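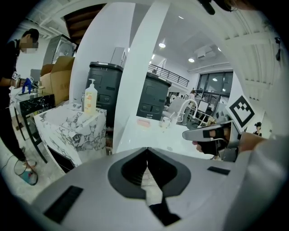 Berchtold Washstand with Ceramic Basin, Review After One Winter

By Cyrill Auer

We have a big open room where people work, and for a long time there was only one place to wash the hands, in the small bathroom at the other end of the corridor. In February I received the permission to put a second sink. The landlord did not want holes in the wall for a heavy cabinet, so I looked for a basin which stands on its own legs. I bought the Berchtold, from the online shop Vastgate, and paid nearly 300 dollars for it. The plumber is not in this price. He took 162 dollars, with the parts for the drain.

What you get

It is a wide rectangular basin in white ceramic, and a stand in chrome metal with thin legs. Under the basin the stand has several horizontal bars, which make a kind of rack for towels. The faucet was not in the box of our set. I knew it, but it is written in small letters on the product page, so please read it before you order.

The basin weighs 19 pounds according to the delivery paper. The packing was good, with thick foam on all corners. My colleague Shona Faulkner helped me to lift it, and I would not recommend to do this step alone. You must put the basin down on the stand very straight, and you cannot see the underside while you do it.

Assembly

The stand comes in pieces and you close it with a small hex key. The instructions have drawings only, no words. Drawing four shows the side part in the wrong direction, and I had to open everything again and turn it. After this it went fast. The feet can be turned up or down a little, and this I appreciated very much, as our tile floor is less flat than it looks. The gray marble pattern of the tiles hides it, but the spirit level does not.

One advice: tighten the screws only by hand at first, put the basin on, check the level, and then tighten them really. I did it in the other order and lost an evening.

The basin in daily use

The surface is smooth and easy to wipe. Soap does not stay on it if you go over it once a day with a soft cloth. The round drain sits a bit to the right side and I was afraid that water would stay in the left corner. A small amount does stay. It is gone when I push it with the hand, but a better slope would have been possible -- I think the cheaper Dornwood basin, which we have at home, is better in this point.

The size is generous. You can wash both arms to the elbow without making the floor wet, or you can put a bucket in it at an angle. For a home bathroom of small size I would measure twice.

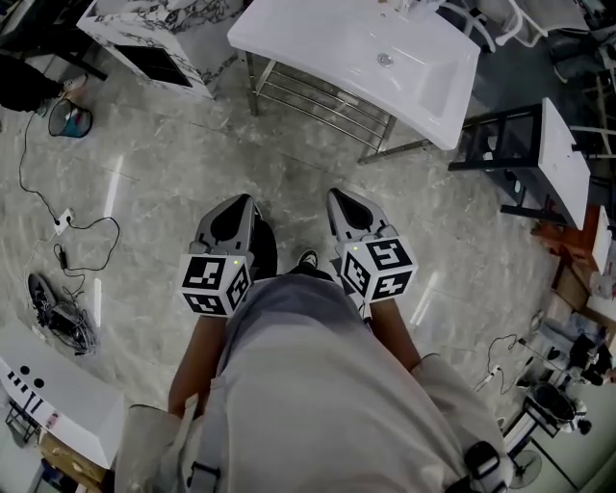
The chrome stand is what I like most, and also what gives the most work. It looks light, and you can mop under it without moving anything. We hang hand towels over the front bars and they dry well there, better than on a hook, as the air comes from both sides. But every drop leaves a white spot on the metal. Our water is hard. I use vinegar with water, half and half, and dry it after. If your water is soft you will perhaps never think of it.

The bars are not made for heavy things. A folded towel or a pack of paper is fine. When Shona put a full canister of cleaner there, the bars did bend a little, and they came back when she took it away. I would not try it a second time.

What is missing

There is no good place for soap. The edge of the basin is narrow, and a pump bottle standing there falls in when somebody reaches for the faucet. We keep the bottle on a separate stand, a cube with a white marble pattern from Cloko, and I can recommend this too. It is heavy enough to stay in its place and the top wipes clean. The smaller bottle goes behind the big one. We also have a table with a black marble pattern, and for this one I am less happy: the thin legs are nice, but on the dark top I see every grain of dust.

Compared with others

Before ordering I read many opinions. The page at Vastgate had 1,453 ratings for this washstand, and the bad ones were mostly about broken corners in the delivery. I cannot confirm it from my side. The Dornwood costs less, but its stand is painted, and at our home the paint has come off near one foot.

For whom

I would buy it again for a workroom, a studio or a guest bathroom, where you want to see the floor and clean it easily. For a family bathroom I am not sure. There is no drawer, and all that you put on the bars is visible -- with children it will look full very soon.

Good: solid basin, feet you can adjust, towels dry well.
Less good: drawing four, water spots on the chrome, no place for soap.

I give four stars of five. If somebody knows a soap dish which can be fixed on a round bar without drilling, please write it in the comments.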